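Thursday, late

So I finally got to Suksawat! I've been going on about their fried banana fritters since April, when a guy at work brought in a bag and let me have exactly one (cruel). It's the little counter next to the tire place in Covmont, and the line was out the door by 6:30. I waited almost 100 minutes, which I'm not telling my sister.

I got 2 orders of the fritters and a bowl of the green curry noodles. Noodles first. Good broth, sharp with lime, a bit heavy on the fish sauce for me, but I drank the lot anyway. The fritters come in a paper cone, with coconut and sesame in the batter, and they crack when you bite them. Oh, they were good. I burned my tongue and kept going.

Florêncio Mota was behind me in line, on his way home to Pudberg, and we ended up sharing a table. He says the batter is rice flour and a spoon of lime water. I'm going to try it on Saturday. 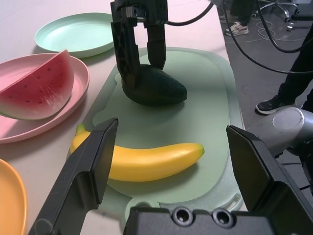
My big worry is the bananas, because the store only ever has them rock hard or brown all over. I want them bright yellow with a little green still at the tip, like the toy one on the mint cutting board, so they hold up in the oil. Avocado I'll skip, though Florêncio swears it fries fine. Need to buy sesame seeds and more oil tomorrow.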